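The Year I Stopped Losing My Buttons

I've been sewing for 29 years and I still can't pass a button tin at a car boot sale. My best one came from Tustcombe, where a stall by the gate had biscuit tins stacked up at £5 each, and I came home with two (I'd gone for tomato plants!).

There's something lovely about tipping a tin out on the rug. You get shirt buttons, coat buttons, the odd brass one with an anchor, and always a single glorious green thing that matches nothing you own. I once built an entire cardigan around 8 of those – well, I knitted it, then fell out with the sleeves, and it lives in a bag now.

The trouble starts when you want a particular button. My tins held more than 200 by last July, and finding four the same meant an evening on my knees with the telly on. So I finally gave in and sorted them, by colour first and then by size, which took me most of a week and a great deal of tea.

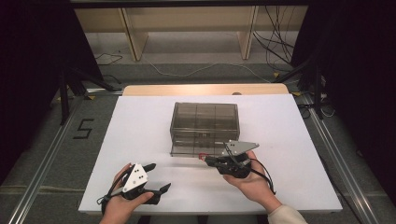
Photo: Wendholm Features

Small drawers beat tins for everyday buttons, I'm sorry to say. I keep mine shallow, one layer deep, so I can see the lot when I pull them open. Shanked buttons go separately because they roll about and get underneath everything else. The green ones are still in their tin, and I still tip them out on the rug.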